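Frequently Asked Questions

Hi, I'm Yuk-lan Kong, and I run Prustmont Party Hire with my sister Pin-yu. We do dessert carts, drink stations, backdrops and the big light-up letters for weddings, birthdays and work parties. I answer most of the emails, so these are the questions I type replies to over and over (and if yours isn't on the list, just write, I really don't mind!).

How far ahead should I book?

For a Saturday-style big wedding in the warm months, as early as you can. Nine months is pretty normal. For a kid's birthday or a small office thing, a few weeks is often fine. February is our quiet month, so if your date is then, you can leave it later and you'll probably still get your pick of the carts.

What does the basic package cost?

The dessert cart package is $529. That gets you the cart for the evening, delivery and pickup inside our normal area, setup, the jars and scoops, and one of us staying for three hours to keep things topped up and tidy. Candy and baked goods are extra, and you're welcome to bring your own.

Can I bring my own food to put on the cart?

Yes! Lots of people do. Grandmas' cookies are the best thing that ever goes on our carts. Please have everything with us an hour before guests arrive and tell me about nuts ahead of time so I can print little cards.

Do you make smoothies and frozen drinks?

We do, that's the Hurnus drink station. It comes with fruit, juice, ice, cups and paper straws, and Tien-fu Lai runs it. He's worked behind a bar for years and he's great with shy kids. We can do it all without alcohol, or you can supply your own bottles and he'll mix those in for the grown-ups, as long as your venue says yes in writing.
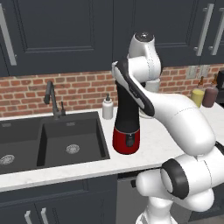

White arm by the marble countertop

What do you need from the venue?

A flat floor, one regular outlet within reach for the cart lights, and a second outlet on a different circuit if you're having the drink station. We learned about the second circuit at a barn wedding where the DJ and the ice crusher went on together and the whole place went dark in the middle of the father's speech. So I ask about it every time now. If you don't know the answer, give me the venue's number and I'll call them.

Will it fit through the door?

The carts are a bit under three feet wide. The letters come in one at a time. Stairs are okay for the letters and not okay for the carts, so if your party is upstairs with no elevator, let me know and we'll set up on a long table instead, same price.

How many guests can one cart handle?

Our biggest party on a single cart was 94 people, and it went fine, though Pin-yu was refilling jars pretty much nonstop. If your list is longer than that I'd go for two.

What area do you cover?

Prustmont, Turnier and everything in between. We'll go out past Tse too, but I add a travel fee, which depends on the drive and how late we're packing up. Ask me and I'll send you the exact number before you pay anything.

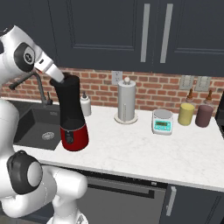
Drive time matters more than you'd think on our end, so please give me the full address of the venue, with the entrance we should use, when you book. A couple of places out there have a loading gate on a completely different street and my phone never finds it.

Do you take a deposit?

Yes, a third when you book and the rest a week before the party. If you need to move your date, I'll carry the deposit over once with no fee. If you cancel inside of two weeks, we keep it.

What if it rains?

The letters and the carts can't be out in the rain at all. A tent with sides is good, a porch is usually okay. If you're planning an outdoor party, please have an indoor spot picked out.

Can you match our colors?

Mostly! Cart skirts come in white, sage, navy, blush and a gold that photographs a little brown. For anything else, Yee-man Lu does our custom signs and fabric and needs a month.

Can we come and see things first?

Sure, by appointment. Bello Tijani keeps the calendar for visits, so mention in your email that you'd like to stop by and he'll send you some times.

Prices on this page were updated 25/11/2025.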